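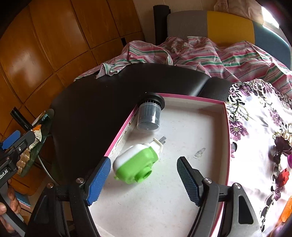 Fahad Butt

Rututska Linen Spray, Fig and Black Tea

Rututska is a light spray for sheets, curtains and the inside of closets. The smell is soft at first, more fig than tea, and after an hour on cotton it becomes drier. We make it in our workshop in small batches and let every batch rest 17 days before we fill the bottles.

How to use: shake the bottle, hold it one arm away from the fabric and press 3 times. For a double bed this is enough. Please do not spray on silk or on leather, it can leave a mark. If you iron after, wait until the cloth is dry.

Sizes: 60 ml and 80 ml. The smaller one has the same pump, so you can keep it and fill it again from the bigger bottle.
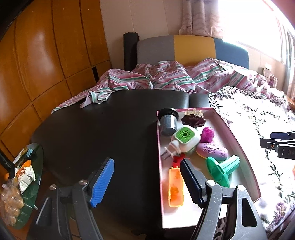
The pump can become sticky if the bottle stands long without use. Rinse it with warm water and it will work again. Keep the spray away from direct sun, the color becomes darker but the smell stays the same.

Customers who find Rututska too sweet usually prefer Darkance, which has cedar and no fruit. Both are sold without outer box. Orders received before Tuesday noon leave the same day.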